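Review: Wulladden paired hand grippers with Cerneo recording software
Category: Demonstration hardware for workplace automation
Used for: one quarter, two operators per shift

We run a small kitting and repacking operation. In March the company bought two sets of Wulladden hand grippers and a Cerneo license so that our own packers could record the handling motions a fixed two-arm cell will later perform. This review covers the hand tools, the software, and what the arrangement did to the working day. It does not cover the cell, which is supplied by Bemau and was not commissioned at the time of writing.

Setup

The grippers arrive assembled. Each one has a handle, a pair of jaws, a marker cube on top and a cable. Calibration is done per pair and takes five minutes if the cubes are clean. Fingerprints on the cube faces caused most of our failed calibrations. Wulladden supplies a cloth and mentions the problem on the last page of the manual, where none of our operators found it.

Cable length is adequate for seated work and poor for standing work. An operator who turns to reach a shelf will feel the cable pull at the wrist. We moved all recording to chairs in the second week and have left it there.

Handling

The jaws track the squeeze of the hand with little play. Force feedback is limited to what comes back through the mechanism, so operators tend to over-grip cartons for the first day or two. Trays with a lip are easy. Flat card and anything under the thickness of a pencil are slow, and the error rate on those items did not improve with practice.

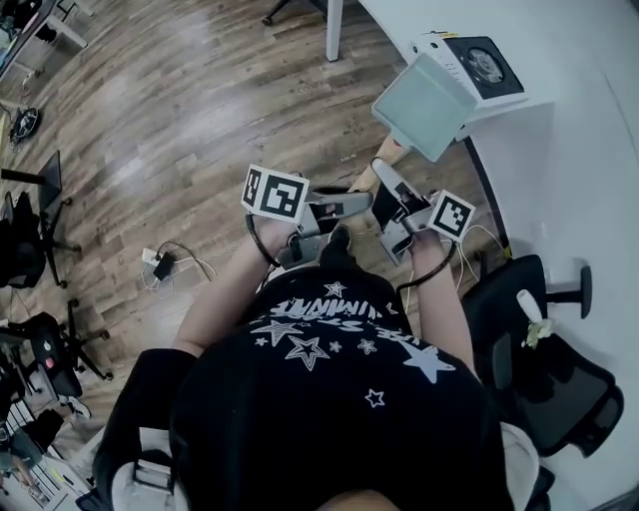
Fatigue is the main limit. Holding both tools forward of the body loads the forearms and the base of the thumb more than ordinary packing does. Our packers could do a full shift at the bench but asked to stop recording after 50-minute blocks. We now schedule two blocks in the morning and one after lunch, with normal bench work between them. The handle comes in a single size. Operators with small hands reported that the squeeze began too far open, and Wulladden has no alternative part.

Software

Cerneo logs each attempt, shows tracking quality as a colored bar and asks the operator to keep or discard. Over the quarter we recorded 2,043 attempts and kept 1,164. The majority of discards were tracking losses when one cube passed behind the other or behind a forearm. The remainder were dropped items, which Cerneo also wants kept if they are labeled as failures. This should be decided before the first session. We decided it late and lost usable data.

Export is reliable. The user management is not suited to a workplace. Every attempt is stored under the operator's login, and the default report ranks operators by kept attempts per hour. The ranking was on the shared monitor for a week before a supervisor turned it off, and in that week people discarded less and the quality bar went down. The setting is under Reports, Visibility.

Effect on the job

Recording is skilled work and was not in anybody's job description. Management first treated it as light duty. After objections it was given its own pay line, equal to the line lead rate, and sign-up became optional. Uptake since then has been steady.

The more difficult question is what the packers are recording themselves out of. The written plan moves repetitive tray loading to the cell and keeps mixed orders, inspection and rework at the benches. No positions are listed for removal this year. The plan says nothing about next year, and the operators have noticed.

Alternatives

We had a Quiambao glove set on loan for a Friday. It is lighter and causes less thumb strain, but the hand pose has to be converted to a jaw opening afterward, and the converted motions needed manual correction. For a cell with parallel jaws the Wulladden tools are the more direct choice.

Rating

Hardware 4 out of 5. Software 3 out of 5, with a point deducted for the default report. Buy spare cables with the first order.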